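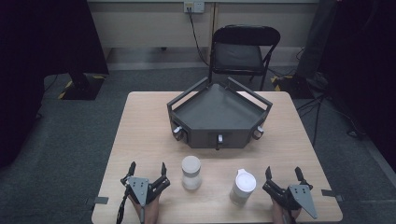 How should lidded containers be kept on a shared table when there is a tray on it as well?

Stand them upright in front of the tray, with the lids fastened, and leave the tray itself clear until it is needed.

Home | Forums | Shared Rooms | Storage and Tables | Search

Plerngate Residents' Forum
Topic: Containers and trays on the common table
5 replies | 223 views

Britta Fuchs
The question and answer above have been taken from the revised guidance for the common room and are posted for comment. The guidance is intended to apply from August. Members are asked to confine their remarks to the table, the trays and the containers. Matters concerning the cupboards will be dealt with under a separate topic.

I. Calvo
I have no objection to the placing of containers in front. I do, however, question the requirement that the tray be left clear. A tray with raised sides is well suited to holding small containers, and a spill inside it would not reach the wood. Our table at Dilar was stained twice before we adopted that practice.

Lutz Eichhorn
I must disagree with the previous contributor. When containers are stored in the tray, the next user has to remove them before the tray can be carried anywhere, and in my experience they are then left wherever there is space. The tray should be available at all times. A cloth beneath the containers would meet the concern about stains.

K. Fülöp
May I ask what size of container the guidance has in mind? The ones I bring hold 300 ml and stand perfectly well by themselves. The taller Kramer bottles do not, and I would not wish to see them near the front edge of any table. Some distance from the edge ought to be stated in the text.

Britta Fuchs
The draft gives no size. I would be content to add that tall bottles are to be placed on the side shelf. As regards distance, a hand's width seems sufficient, and it does not oblige anyone to fetch a ruler.

Zamfira Costache
The side shelf is 90 cm long and is already shared by 2 households on our floor. Bottles should not be sent there until that has been settled. I support Mr Eichhorn on the tray. I should also like the guidance to state that a cup with a snap-on lid must be closed fully before it is put down, as a lid resting loosely on the rim is easily mistaken for a closed one.

I. Calvo
I accept the point about carrying the tray. I maintain my view on spills, and would ask that the cloth be made a requirement. The wording used at Hastisberg, "a clean, folded cloth under each container", could be adopted without alteration.

Share (2) | Report this topic

Contact the forum office | Copyright Plerngate Residents' Forum | Back to top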